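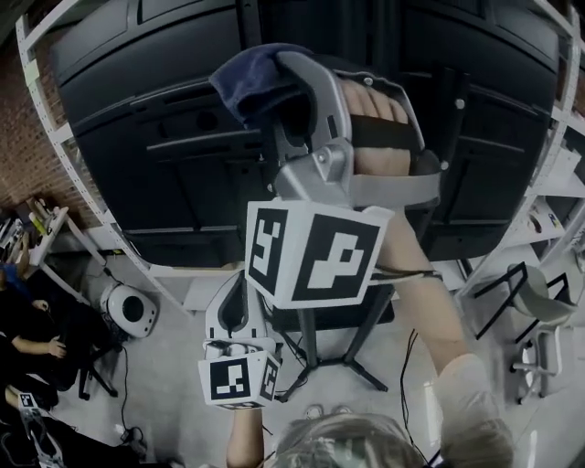 I've been promising Jytte Bach a piece on cloths for this newsletter since June, and she has been very patient about it. So, cloths! Specifically the ones you keep for wiping things down, where they live, and why mine were in such a state until a few weeks ago.

My old system was a drawer. Everything went in it: dish towels that had lost their looks, half a bath sheet, a pillowcase I'd cut up during a burst of thrift, and a lot of those thin yellow things that come in a roll and fall apart if you look at them hard. Whenever I wanted to dust the shelves in the back room I'd pull out whatever came first, and whatever came first was usually fluffy. You can guess what that does to anything dark. I spent more time picking lint out of grooves than I ever spent dusting.

What changed it was a visit to Maureen Hollis, who has the tidiest workroom I've ever set foot in (and she'd hate me saying so). She uses one kind of cloth, in one color, dark blue, and folds every one of them in half and then in half again. That's it. When one side gets grubby she turns it over, then opens it out and starts on a clean quarter. I'd been bunching mine up into a ball my whole life and throwing it in the wash after one go.

So I went home and emptied the drawer. It took almost 2 hours, mostly because I kept finding things that weren't cloths (a tape measure, somebody's glove, birthday candles). I kept seven good cotton ones and the rest went to the animal shelter, who were glad of them.

A few things I've picked up since, for anyone with open metal shelving like ours:

Start at the top. I know, everyone says it, and I still catch myself doing the bottom shelf first.

The punched holes in the uprights collect more dust than you'd believe. A folded corner pushed along the row gets most of it, and an old soft toothbrush gets the rest.

Anything with slats or grooves wants a dry cloth first, going along the slats and never across. If you go in damp you make a sort of gray paste, and then you're there all afternoon.

Bare brick is a different animal. Don't wipe it – the mortar grabs the threads and you end up with little blue whiskers all over the wall. I use the brush on the vacuum and leave it at that.

And pale floors get done last, after everything you've knocked down has had time to settle. I go and make a coffee in between.

Sille Hedegaard wrote in to ask about sprays. I hardly use any. I do have a bottle of Pumlow that Arnar Kárason pressed on me, and it's fine on painted metal, though it smells a bit like a dentist's waiting room. Warm water with a drop of dish soap does me for nearly everything else.

The cloths now sit in a shallow box on the end shelf, folded edge facing out so I can grab one without dragging the rest along. If you have a better way of folding, write and tell me. Jytte swears by rolling, and I'm willing to be talked into it.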